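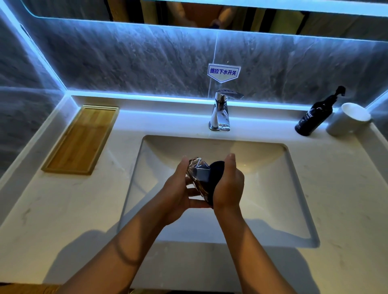 Undermount basin

An undermount basin (also undercounter basin or, in older trade lists, underslung bowl) is a wash basin or sink bowl fixed to the lower face of a worktop, so that the cut edge of the worktop forms the rim of the opening. It is distinguished from the inset or drop-in basin, whose own rim rests on top of the worktop, and from the vessel basin, which stands wholly or mostly above it. Undermount basins are used in bathrooms, cloakrooms and kitchens.

Contents
1 Terminology
2 Construction
3 Reveal
4 Fixing
5 Sealing
6 Worktop materials
7 Waste and overflow
8 Maintenance
9 Faults and repair
10 See also

Terminology

In British usage "basin" normally refers to a fitting for washing the hands and face and "sink" to one for washing dishes or clothes. In North American usage "sink" covers both. The word "undermount" is applied to either. The cabinet beneath a bathroom basin is called a vanity unit, and the slab above it a worktop, countertop or vanity top, according to the supplier.

The term "integrated basin" is sometimes used loosely for an undermount basin but properly means a bowl made in one piece with its worktop, or bonded to it in the factory so that no separate joint remains. The two can look alike from above, particularly where bowl and worktop are the same colour.

Construction

The bowl consists of a floor, side walls and an outward-facing flange. The flange is flat on its upper side, where it meets the underside of the worktop. In vitreous china bowls it is ground after firing, as clay shrinks and distorts in the kiln and an unground flange is seldom true. Pressed steel bowls have a thinner flange, often with small turned-down edges to stiffen it. Bowls moulded from resin and mineral filler can be made with a thick flange and tight inner corners.

Rectangular bowls have flat walls meeting in rounded corners. A tight corner gives a sharper appearance and a slightly larger floor, but is harder to clean and, in china, more likely to crack in firing. The floor slopes towards the waste hole. In wide rectangular bowls the slope is shallow, and water may stand in the corners furthest from the waste.

Oval and round bowls drain more evenly for a given depth. They were the more common shapes in early undermount work, partly for the ease of cutting a curved opening in stone with a template and a hand-held router.

Reveal

The relation between the edge of the worktop and the inner wall of the bowl is called the reveal. Three arrangements are recognised.

Positive reveal: the opening is larger than the bowl, and a narrow strip of flange is visible all round. The joint is easy to inspect and reseal, but the strip collects limescale and soap.

Zero reveal: the edge of the worktop is flush with the bowl wall. This requires accurate cutting, and small errors in the bowl show as an uneven line.

Negative reveal: the worktop overhangs the bowl slightly. The joint is hidden from above. The underside of the overhang is awkward to clean, and the exposed edge of the worktop is more easily chipped by objects lifted out of the bowl.

The choice is settled before the worktop is cut, and the cutting template is marked accordingly. A template supplied by the bowl maker may assume one kind of reveal without saying so.

Fixing

An undermount basin hangs from the worktop or is carried from below. In the hanging method, threaded inserts or studs are set into the underside of the slab with epoxy resin, and metal clips draw the flange upwards. Clips are spaced evenly and tightened in stages, as with the bolts of a pipe flange, to avoid loading one side of a china bowl.

In the carried method the bowl rests on battens, a cradle or adjustable brackets fixed to the cabinet. It is preferred for heavy bowls and for thin worktops that do not offer enough depth for inserts. The Verhoeven cradle, a steel frame with a screw jack at each corner, is one form. It can be lowered to release the bowl without disturbing the worktop.

Adhesive alone is not regarded as sufficient. In a fitter's handbook written by Mohit Kandpal, bonded bowls without mechanical support are described as "held up by the good nature of the sealant", and the handbook recommends at least four clips for any bowl, whatever its size.

Sealing

The joint is filled with a sanitary-grade silicone sealant containing a fungicide. A continuous bead is laid on the flange, the bowl is raised until the sealant squeezes out along the whole inner line, and the surplus is struck off. Both faces must be clean and dry. Stone is wiped with solvent beforehand to remove slurry left by the saw.

Neutral-cure silicone is used on limestone, marble and other calcareous stones. Acetoxy silicone gives off acetic acid as it cures and may etch or discolour them. Some stones also draw plasticiser out of ordinary sealants, leaving a dark margin round the opening which cannot readily be removed; non-staining grades are sold for such work.

The joint is left to cure before the waste is connected. Cure time depends on the depth of the bead and the humidity of the room, and a wide flange cures slowly at its centre.

Worktop materials

Since the cut edge is exposed and regularly wetted, the worktop must be solid and water-resistant throughout. Granite, marble, engineered quartz, sintered slab, cast resin and solid surface sheet are all suitable. Laminated chipboard is not, as its core swells when wet. Compact laminate, which has no chipboard core, can be used with a polished edge.

Timber worktops are used with undermount sinks but need repeated oiling round the opening. End grain at the front and back or sides of the cut-out is the usual point of failure.

The narrow strips of stone in front of and behind the opening are its weakest parts. They may be strengthened with a steel or fibreglass rod let into a groove on the underside and bedded in resin.

Waste and overflow

The waste fitting passes through the floor of the bowl and is tightened from below. China basins commonly have an internal overflow channel cast into the rear or front wall, and these require a slotted waste. Bowls with no overflow take an unslotted waste, normally of a free-running type that cannot be closed.

As the bowl sits lower than an inset basin of equal depth, less height is left in the cabinet for the trap. Shallow or bottle traps are often used, and drawers beneath the bowl are cut away at the back.

Taps are mounted through the worktop or on the wall. The spout must clear the rear edge of the opening by enough for its stream to fall on the floor of the bowl.

Maintenance

Spilled water can be wiped from the worktop directly into the bowl, there being no raised rim. The joint needs periodic cleaning with a soft brush. Abrasive pads damage the sealant skin and encourage mould to take hold. Limescale on china may be treated with a weak acid cleaner, which must be kept off marble and limestone.

Perfume, nail varnish remover and hair dye can mark resin-based tops if left standing. Porous stone is treated with an impregnating sealer at intervals set by its supplier.

Faults and repair

The commonest fault is failure of the sealant joint, shown by dark spotting along the line or damp on the cabinet floor. Where the fixings are sound, the old bead can be raked out and renewed from above. Where the bowl has dropped, it must be supported, cut free and refitted.

A cracked bowl is replaced from below. The new flange must suit the existing opening, and difficulties arise when the original model has been withdrawn.

See also

Drop-in basin
Pedestal basin
Vanity unit
Vessel basin
Worktop

This page was last edited on May 18, 2025.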